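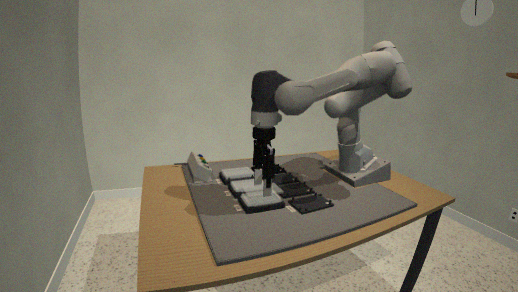 The Gamon Block Transfer is a student robotics competition in which teams write control programs for a simulated robot arm. It is run each school year by the Haslinger Technical School as part of its second-year automation course, and has been open to clubs from other schools since its third edition. The whole competition takes place in software. Teams do not build or own an arm, and entries are judged on runs carried out by the organizers.

The name comes from Gamon, the simulator used for the course. Students and teachers usually call the event "the Transfer".

History

The competition grew out of a homework assignment set by Roswitha Aigner, who taught the automation course when it was still split between two departments. At that time the school had one real arm, and each group of students got a short turn on it at the end of the term. Aigner moved the first half of the course into simulation so that groups could start on the first day. The closing assignment asked students to move a set of blocks between trays on a work table, and she posted the results on the classroom door.

The following year the students asked for the results to be scored, and Benedikt Camenzind, then a lab assistant, wrote a scoring script over a weekend. His script is the basis of the one in use today, although little of the original code is left. The first edition was limited to students in the course. The second added an evening section for the school's robotics club, which was led by Rianne Vanhove.

The third edition was opened to outside clubs. It drew 81 entries, more than the judging computer could process in one night, and the results were posted four days late. Since then the closing time for entries has been noon instead of midnight, and runs are divided among several machines. The most recent edition had 195 entries.

Task

Each run starts with the arm in its home position over a mat on a table in a simulated room. Blocks and trays are laid out on the mat. The program must pick up each block with the gripper, carry it to a free tray and set it down so that it rests flat. The run ends when the program sends a stop signal or the time limit is reached.

Teams receive a practice layout at the start of the term. The layouts used for judging are not shared in advance. They differ from the practice layout in the spacing and angle of the rows, and in the later rounds the lighting of the room is changed as well. A program that relies on fixed positions will normally pass the practice layout and fail the first judged one. The course handbook warns about this, but it remains the most common cause of a zero score.

Blocks that are dropped may be picked up again without penalty as long as they stay on the mat. A block that leaves the table is out of play. Contact between the arm and the table ends the run, and the points earned up to that moment are kept.

Scoring

Points are given for each block that is placed, with extra points for how well it is centered in the tray. Time is used only to separate teams with equal points. In the first two editions time counted directly toward the score, which led to programs that threw the blocks toward the trays. Some of these did fairly well. Camenzind changed the formula before the third edition, and the highest possible score has been 400 points ever since.

The best score on record is 383 points, reached by an evening section team captained by Smaranda Roman. Her team's program made a slow second pass over the trays and nudged badly centered blocks into line after all of them had been placed. The rules said nothing about second passes at the time. They are now expressly allowed, and a paragraph in the handbook covers them.

Divisions

The competition has two divisions. The course division is for students enrolled in the automation course, who enter in groups of three or four and receive a grade for the work. The open division is for clubs and has no limit on team size. Both use the same layouts and the same scoring, and the results are published in one list with the division marked beside each team.

Course teams must also hand in a written log. The log counts for a third of the grade and has to include at least one failed approach, with an account of why it was dropped. Keith Whitlock, who took over the course from Aigner, introduced the log after finding that several groups could not explain their own programs.

Software

Gamon was written at the school and is maintained by teachers and former students. It includes the arm, the gripper, the table and the room, along with a viewer that lets teams replay a run from several angles. Programs can be written in Python or in the block-based editor used in the first year. A few teams enter with the block-based editor every year, and one of them has finished in the top ten.

Early versions of the simulator had a known fault in the way contact was calculated. If the gripper closed very slowly, the block could pass through a fingertip and remain stuck to it when the gripper opened. Teams called this "gluing". It was fixed in Gamon 2, which also brought in shadows and the changeable lighting now used in the later rounds. Scores fell sharply in the edition that followed - mainly among teams that located the blocks with the camera and had tuned their programs to flat, even light.

Prizes

The winning team in each division receives the Prasuretti plate, a small engraved plate named after the print shop that supplied the first one. The plates are kept by the winners. From the fourth edition on, the machine builder Gernovo has offered the winning course team a day at its plant, where the students run their program on a real arm of similar size. Changes are allowed during the day, and most programs have needed them, particularly in the closing force of the gripper.

Judging and appeals

Judged runs are carried out in April, after the spring break. Each program is run three times on every layout, and the middle score is kept. Teams can download the recordings and may appeal within a week if they believe a run was affected by a fault in the simulator. Appeals are decided by Whitlock and one teacher from another school. When an appeal is upheld, the program is run again on the same layout and the new score stands, even if it is lower.

See also

Automation course (Haslinger Technical School)
Gamon (simulator)
Pick and place
Student robotics competitions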